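Part-Time Dishroom and Glassware Assistant — Planddale Event Rentals

Posted in: Warehouse and Hospitality Support

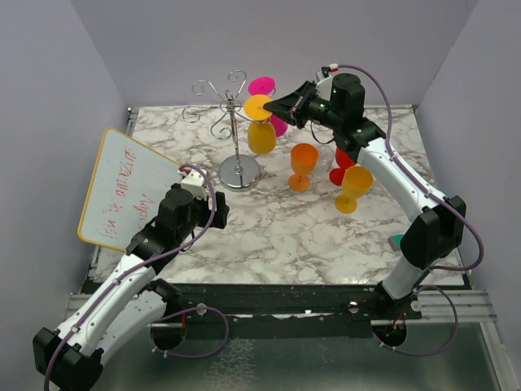 About the job

Planddale Event Rentals supplies tableware, linens and folding furniture for weddings, school dinners, office parties and church suppers in the Tindale area. We are hiring two part-time assistants for the dishroom at our Forkis Street building. The work is steady from spring through November and lighter in the winter months.

You will unload returned crates, wash and dry what is in them, check each piece, and pack it for the next order. Most of what comes back is glassware: water goblets, wine glasses, tumblers and dessert dishes, clear and colored. Plates and flatware are handled by a separate crew on the other side of the room, though you may be asked to help them when a large order comes in.

What you will do

Unload crates from the van and match them to the return slip
Scrape, rinse and rack glasses for the machine
Hand wash colored and stemmed pieces that do not go through the machine
Polish with a dry cloth and check the rim, stem and foot for chips
Set aside damaged pieces and write them on the breakage sheet
Pack clean glasses into divided crates and label them by type and color
Wipe down counters and mop the floor at the end of the shift

Breakage happens in this job. We do not take the cost of broken glass out of anyone's pay. We do ask that every broken or chipped piece goes on the sheet the same day so the office can bill the customer or order more.

Hours and pay

Shifts are 5 hours. The early shift starts at 7:00 a.m. and the late shift starts at 1:00 p.m. Each assistant works a mix of the two, and the schedule is posted two weeks ahead. Expect some weekend work in June and September. If you can only work one of the two shifts, say so in your application — we may be able to arrange it.

Pay is hourly and depends on experience. We will tell you the rate on the phone before you come in to meet us. Overtime is paid when it comes up, mostly in early summer. Work shoes are paid for after your first month, and gloves and aprons are supplied.

What we are looking for

You should be able to stand for a full shift, lift a crate of glasses to waist height, and push a loaded cart. You need good enough eyesight, with or without glasses, to spot a small chip under a bright lamp. You should be comfortable reading an order slip in English.

Experience in a restaurant kitchen, cafeteria or hotel is helpful but not required. We train everyone on the machine, the chemicals and the packing system. Training takes place over your first five shifts and is paid at the regular rate.

Applicants must be 18 or older. A driver's license is not needed. The building is on a bus line and there is free parking behind the loading dock.

About the dishroom

The room is heated but gets warm in July and August, and the floor by the machine is usually wet. There is a break room with a refrigerator and microwave. Radios are allowed at a low volume. Headphones are not, as carts and vans move through the back door all day.

How to apply

Send a short letter or a resume to Planddale Event Rentals, 223 Forkis Street, Tindale, or drop it off at the front counter between 9:00 a.m. and 4:00 p.m. You can also fill out a paper application at the counter. Please include a phone number, the shifts you can work, and the names of two people who have worked with you. Family members do not count as references.

Write job number 3759 on your letter or envelope. We have a driver position open at the same time and the applications go to different people.

We call everyone we want to meet within two weeks. The meeting is short and includes a walk through the dishroom, so wear closed shoes. The posting stays up until both positions are filled.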